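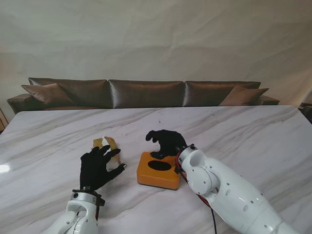 Tulico Stone Wax, 200 ml tin

I make this in small batches in the back of my shop, and it's the thing I get the most emails about, so let me try to answer most of them in one go.

Tulico is a soft paste wax for polished marble tabletops, counters and windowsills. It goes on with a cloth, sits for a bit, and buffs up to a low shine (not a glassy one, I can't stand that look on stone). I started mixing it when my own coffee table got a ring from a lemonade glass and every product I bought smelled like a car wash. This one smells faintly of beeswax and that's about it!

What it does: helps water bead up so you have time to grab a towel, and evens out the dull patches you get where people always put their elbows. What it doesn't do: remove etching. If lemon juice or vinegar has already eaten into the polish, you need the Lodivell polishing powder first, and then the wax. Please don't put the wax on over an etch and write me that it's still there. It will still be there.

How to use it

Wash the stone with plain dish soap and let it dry overnight.
Test a spot underneath or at the back.
Rub on a very thin coat. Thinner than that.
Wait ten minutes, then buff with a clean cotton cloth.
Leave it alone until the next morning before you set anything down.

One tin does my own table for over a year with plenty left. I do two coats in November before everyone comes over, and then a touch-up whenever water stops beading. White marble shows smears more than dark, so look across it toward a window while you buff.

A few things people ask

Can I use it on granite? Yes, but most granite won't need it.
Honed marble? It will darken it a little. Some folks love that, I'm on the fence.
Cutting boards or pastry slabs? No, it isn't meant for food surfaces.
Will it mark the couch? Fresh wax can, so keep throws and cushions off the table until it's cured.

Size: 200 ml
Cloth: one included, the Treno cotton one, 73 cents if you want a spare
Shipping: free on orders over $90

The next batch ships Sat 5 January.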